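Toltard Software Co-operative
Minutes of the Members' Meeting
Saturday, January 14, 2023

1. Call to order
The Chair called the meeting to order and noted that quorum was present. The agenda was adopted as circulated.

2. Kerko mobile application
The project lead reported that the Android release had passed acceptance testing. The iOS release remains with Zeng for correction of the location permission prompt. Three defects are open, one of them classed as severe – loss of saved routes after an update.

3. Hosting
The quotation from Ultard, at $3395 per year, was received. It covers 2000 registered accounts, with each further 1000 billed separately.
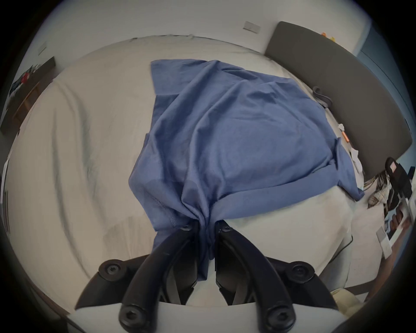
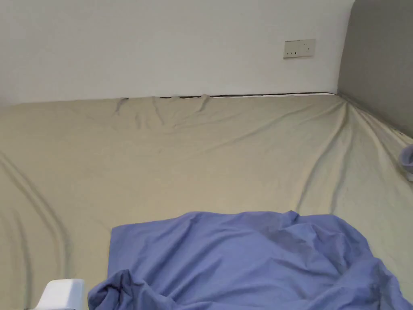
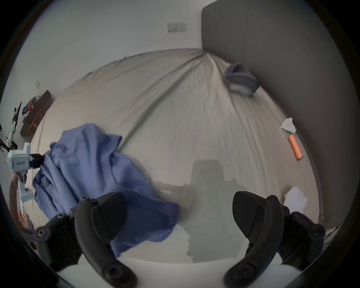
Gilles Leclerc asked that the price of additional accounts be fixed in writing before signature, and observed that the current provider had changed its rates partway through the term. The Chair agreed to raise the matter with Ultard.

Moved and seconded that the quotation be accepted subject to written confirmation of rates. Carried.

4. Source code custody
Members discussed whether the repository should be transferred from Zeng on completion or at final payment. Deferred to the March meeting.

5. Other business
The revised privacy notice will be circulated in both languages for comment.

6. Adjournment
There being no further business, the meeting was adjourned.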